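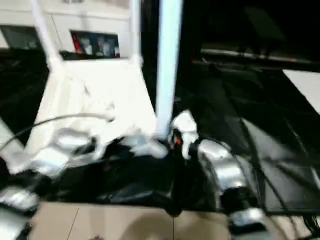

Clearing the display room at Girkholm
Jun 21, 2024

3,941 views | 2 comments | Share

The display room at Girkholm is being packed up ahead of the move to Grarnside. Most of the work was done in May, and the last of it is being finished now. This page covers the packing, with a line or two for each part of the job. It will be useful mainly to people who lent things to the room or who will be helping at the other end.

Stands and poles
The tall stands were emptied first and taken down last, so there would be something to tie bundles to in the meantime. Each pole keeps its own foot and its own screws, taped in a bag to the lower end.

Dust covers
All of the covers are going to Grarnside. They were shaken out in the yard and rolled, except for the biggest ones, which would not roll and were folded in quarters. A few have tears along the hem and have been marked with tape.

Bags
Soft packing went into bags and everything with a corner went into boxes. Please don't put anything sharp in the bags. One split on the stairs and it took most of an afternoon to find all the shelf pins.

Cables
Every cable was unplugged at both ends before it was coiled. Labels are on the plug end, with the shelf number written first and the item second. Loose cables that matched nothing are in a shoebox marked "cables, unknown" – please look through it before buying a new one.

Framed prints
The prints stay on the walls until the final load. They will travel upright between blankets, glass facing glass. The hooks come out afterward and the holes get filled.

Shelves
The long shelf boards are numbered on the underside, starting from the door. The brackets are packed separately because they scratched the boards the last time. Two boards have warped and will be cut down for the workbench.

The Prollska lamps
These were the hardest things to pack. The shades nest inside each other, but only in one order, and the order is written on the lid of the box. Bulbs were taken out and wrapped in newspaper. One base has a loose switch that was already loose when it arrived here.

The Qiu loan
The ceramics from the Qiu loan went back in their original cartons with the original foam. Three of the pieces had been moved to other shelves over the winter, so the list was checked against the cartons before anything was sealed. The signed copy is in the blue folder.

Books and paper
Catalogs, price lists and old posters fill almost three crates. Duplicates are on the table by the front entrance and are free to take. The visitor books are not duplicates, even where the covers match.

Tools
The hand tools will be the last thing out. Hammers, drivers and the short level are in the canvas roll, and the drill has its own case. Anyone who has borrowed the long level should bring it back before the final load.

What is still to do
The floor needs sweeping and the baseboard behind the cabinets has to be wiped down. The radiator cover goes back on with four screws, which are on the windowsill in a jar lid. The keys are to be handed in at the front office, and the meter should be read on the same visit.

At Grarnside, the boxes go in the back room and the boards go along the left wall. Nothing needs to be opened before the shelves are up, apart from the kettle box.

This site uses cookies to remember your settings and count visits. Accept | Manage cookies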